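Stitero – Informe de avance para Billgate: buenas prácticas en la recogida de demostraciones con pinzas manuales

Jueves, 21 de mayo de 2026

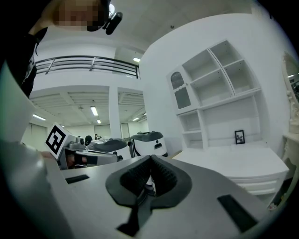
Catarina Baptista nos escribió, al leer el borrador de este informe, que una norma interna solo sirve si la persona que sostiene la pinza puede recordarla sin soltarla para buscar el papel. Le hicimos caso y el reglamento de la sala pasó de nueve páginas a dos, más un anexo que consulta quien coordina la sesión. Ha sido la mejor decisión del periodo, y con diferencia.

Dónde estamos

El plan aprobado pedía tres cosas para esta fase: un reglamento de sala, un procedimiento de calidad para las grabaciones y una propuesta de consentimiento informado. Las dos primeras están en uso. La tercera tiene ya texto completo y espera la revisión de Isabelle Marchand, a quien enviamos la versión en francés y en español.

Hemos registrado 1753 demostraciones con las reglas nuevas, casi 700 de ellas con dos operadores trabajando a la vez. Rechazamos 201 en la revisión. El número nos parece alto todavía, pero ahora sabemos por qué se rechaza cada una, y eso antes no lo teníamos. ¡Es un cambio enorme para el equipo! Hasta el invierno, una grabación mala se borraba y ahí terminaba la historia.

El reglamento de sala

Las reglas que más discutimos son las de convivencia entre personas, pinzas y robots móviles en el mismo espacio. Quedaron así:

Cada operador revisa su pinza antes de empezar: almohadillas de los dedos limpias y sin cortes, gatillo que vuelve solo, tarjeta de marcador bien sujeta y sin dobleces.

La tarjeta de marcador no se tapa con la mano ni con la manga. Si se despega una esquina, se cambia la tarjeta entera.

Con dos pinzas en uso, los operadores acuerdan en voz alta quién entra primero en la zona de trabajo.

Ningún robot móvil se desplaza mientras haya alguien grabando a su lado. Quien coordina lo anuncia y espera respuesta.

Cualquier persona puede decir «alto» y la sesión se detiene. No hay que justificarlo en el momento; se anota después.

La cuarta regla nos costó dos reuniones. El proveedor de las bases móviles, Nogueira, proponía permitir el movimiento a velocidad reducida, y sobre el papel la idea era razonable. En la práctica los operadores miraban de reojo en vez de mirar el objeto, y las demostraciones salían peor. Hemos dejado la opción abierta para más adelante, con una zona señalizada en el suelo.

Privacidad

Una pinza con cámara graba mucho más que la tarea. Por eso el procedimiento obliga a pixelar los rostros antes de que el material salga del servidor de la sala, y una segunda persona comprueba una muestra de cada lote. También pedimos revisar espejos y cristales, que se nos habían pasado en la primera redacción y que en un espacio amueblado como vivienda aparecen por todas partes. Quien retire su consentimiento puede pedir el borrado de sus sesiones, y hemos probado el circuito completo con una solicitud simulada: doce días – demasiados. Queremos bajar a cinco.

Calidad

Cada rechazo lleva ahora un código. El más frecuente es la pérdida de seguimiento del marcador, seguido del gatillo accionado a medias. Tradham, que se encarga de la formación, ha convertido esos códigos en ejercicios cortos para operadores nuevos, y da gusto ver cómo en una mañana la gente corrige la postura de la muñeca. Nos hace mucha ilusión esta parte, porque los propios operadores proponen cambios en los ejercicios y varios ya están incorporados.

Pendiente

Nos falta cerrar el texto de consentimiento, reducir el plazo de borrado y escribir la regla para visitas, que de momento se resuelve caso por caso. El presupuesto va según lo previsto, salvo las tarjetas de marcador, que gastamos más deprisa de lo calculado; proponemos cubrir la diferencia con lo ahorrado en desplazamientos y agradeceríamos su conformidad por escrito.

La próxima entrega, en julio, incluirá el reglamento revisado, la tabla de rechazos por código y las observaciones de Isabelle Marchand sobre el consentimiento. Si alguien de Billgate quiere asistir a una sesión antes de esa fecha, basta con avisarnos con una semana de antelación.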